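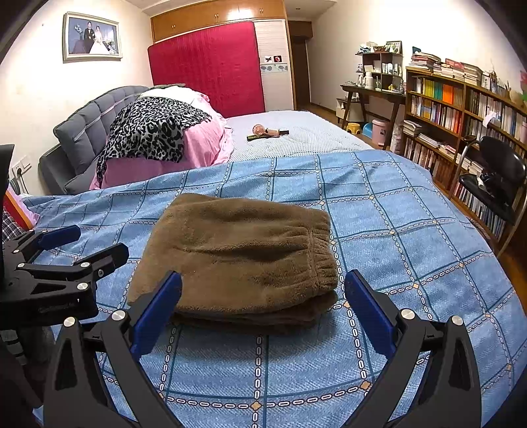
Chapter 3
Planning the Purchase of Gripping Equipment

Before a buyer compares prices, he or she should write down the work which the equipment must do. A folded garment like a pair of fleece pants on a bedspread is a soft and thick load, and its shape changes when the fingers close. A carton does not behave in this way. For this reason the budget for soft goods is normally prepared separately from the budget for rigid goods.

In this chapter we follow the planning of Dendus, a linen and clothing service which wished to automate part of its folding line. The first plan was written by Mayu Kikuchi in August. She asked for offers from two suppliers, Amano and Rekitz, and both offers included the grippers but neither included spare finger pads. Pads wear out, and over 15 months their cost was nearly a third of the purchase price. The student should keep this case in mind when reading Section 3.2.

The chapter has three parts. Section 3.1 explains how to describe the load. Section 3.2 treats the costs after purchase, such as pads, pivot pins, training and labour. Section 3.3 gives the planning sheet from Zastance with its 46 lines, which the student will fill in for a workplace of his or her own choice.

3.1 Describing the load

We begin with the garment itself. Its thickness after folding must be measured at the waistband as well as at the legs.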